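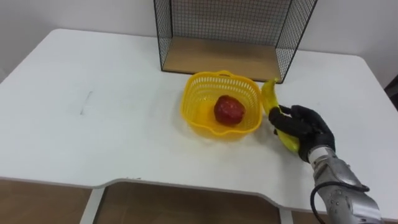
I've been packing produce boxes at Dovlow for long enough that my hands do it while my head is somewhere else, so it's been strange (and so much fun!) to spend this spring thinking about how a hand does anything at all. We have a robot in the training room now, and those of us from the packing line take turns working with it. Fruit turns out to be a wonderful place to start. A banana has that curve to it, and the black fingers have to wrap around the middle and lower part without squashing anything, with the yellow basket right beside it and a red fruit already sitting inside. I pick up a banana 316 times on a busy shift and had never once thought about where my thumb goes. Now I think about it in the grocery store.

The robot's name is Vieira, after the street our first warehouse was on. Nathalie Chisholm runs the sessions, and the first thing she did was ask the line what we'd happily never do again. We had a long list! Top of mine was the school snack order, which is the same small basket over and over, one of this and one of that, 3,728 baskets last May. By the end of that month I couldn't close my left hand around a coffee mug. If a machine wants to take a bite out of that order, I will hold the door open for it.

What I didn't expect was how much of the job would be talking. Valentin Hoarau has been on the line for 17 years and he can tell a bruised pear by the way it sits in his palm. Nathalie had him explain that out loud, slowly, and he got stuck, and then he got interested, and now he has a notebook. He's moving over to quality two days a week, at a better rate, and half of what he writes down goes into how the next sessions are set up. I've never seen him stay past the bell before.

I don't want to make it sound like everyone's thrilled. There are 21 of us on days, and a few people have asked straight out what happens to hours once the snack order is off our hands. Dovlow says no one's shifts get cut this year, and we have that on paper — next year we don't. I'd like to see that page too, and I said so at the meeting.

Still, I come home with more to tell than I used to. My next turn is Thursday afternoon, and Nathalie wants to try grapes. Grapes! I can barely manage those myself without losing a few under the table.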